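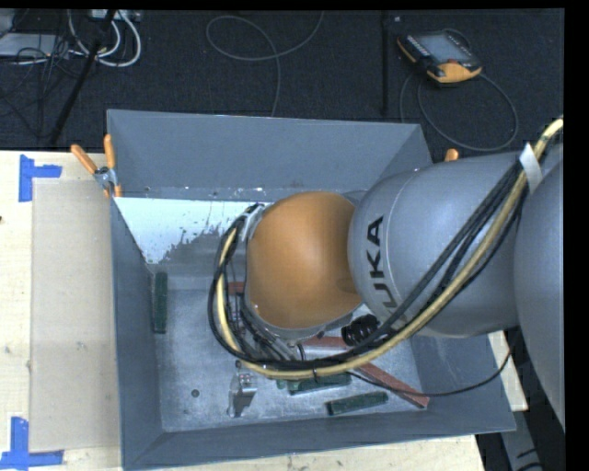
Sloping sides are the whole point, Reijo Hakala told the meeting, and anyone who has tried to get the last handful of screws out of a square-cornered tub would know it. He wants the old metal bins at the Vurwood tool library kept, painted again where they need it, and left on the benches where people can reach in.

He may get his way. The library's sorting room is up for a refit before winter and the plan that went out in February had the metal bins going to scrap, with stackable plastic tubs coming in from Plenix. Seventeen written comments came back. Most of them were about the bins.

Metal ones first. Grey paint on the walls, bare metal on the floor, wide open at the top. They take a knock. Things slide down to the middle by themselves, so you aren't scraping around the edges with a ruler for the last washer. They also make a racket. Tip a jar of bolts into one and the whole building hears it, and that includes the Vieira music rooms next door, who have complained more than once and put in a comment of thier own this time.

The plastic tubs are quieter. Lighter too, and they have lids. Price is $80 each delivered, which the library says it can manage out of the refit money if the shelving comes in under budget. No word yet on the shelving.

Other side of it is the weight. A full metal bin is a two-person lift and there was a sore back last year, so the new rule would be that nothing over 7 kilos goes up on a bench by hand. Under that rule the big bins would have to stay put and the small stuff would come to them in buckets. Several people at the meeting said that is what happens now anyway.

Then the scratches. One comment asked if the bare floors could be painted to match the walls. Short answer from the library was no – paint on the floor of a parts bin ends up as flakes mixed in with the parts, and it was tried once, years back. A rubber mat got a warmer hearing. Cuts the noise, can be lifted out and hosed off. Against it, small nails stick in rubber and you find them with your fingers.

Werkura, the joinery shop on the corner, has offered offcuts for edging round the benchtops so things that roll off the bins don't end up on the concrete. Free, if somebody picks them up. That was agreed on the spot and is the only thing that was.

What happens next. The library will trial one metal bin with a mat in it and one plastic tub on neighbouring benches, same sort of mixed hardware going into both. The trial runs until the next bulk donation is sorted, expected to be 200 kilos or so of fixings from a hardware shop that is closing its doors. Members who do a sorting shift can write down which one they prefered on the sheet by the sink.

Scrap pick-up has been put off in the meantime. The Plenix quote holds for another 24 days, after that it has to be asked for again and the price could move.

Sorting room open as usual from 7 in the evening while all this goes on. Bring gloves, the spare pairs have walked.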